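Gradix Two-Layer Cleaning Sponge
Product code GX-67
Sold by Lirnura Household Supply

Overview
The Gradix is a rectangular hand sponge for kitchen and general surface cleaning. A porous foam body is bonded to an abrasive scouring layer. The foam side is used for wiping; the scouring side is used for removing dried residue from cookware, oven racks and sinks.

Specifications
Layers: 2
Scouring layer: teal green
Foam layer: pale yellow-green
Pack size: 24
Rated wear: 2,000 strokes, scouring side; 1,000 wiping cycles, foam side
Storage: dry, out of direct sunlight

Directions
Wet the sponge before first use and squeeze out excess water. Apply detergent to the foam. On smooth panels, countertops and cabinet fronts, keep the foam against the surface and hold the sponge by the scouring layer. Use even pressure. Do not use the scouring side on polished, painted or coated finishes.
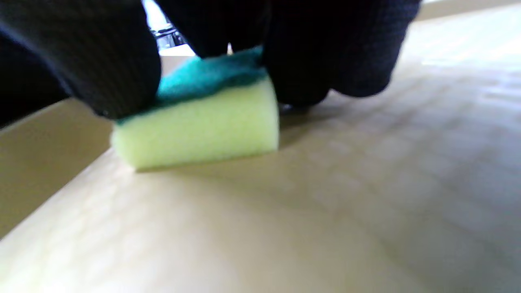 Rinse after each use and stand on the long edge to dry. Replace when the foam tears or the layers begin to separate. Do not machine wash. Do not use with undiluted bleach or solvent cleaners.

Compatibility
Fits the Dukel sink tray, large size. Does not fit the Dukel corner caddy. Gloves are sold separately.

Ordering
Single packs ship from the Paul warehouse. Case orders placed before February pricing remain valid at the quoted rate.

Page revised Sep 19, 2021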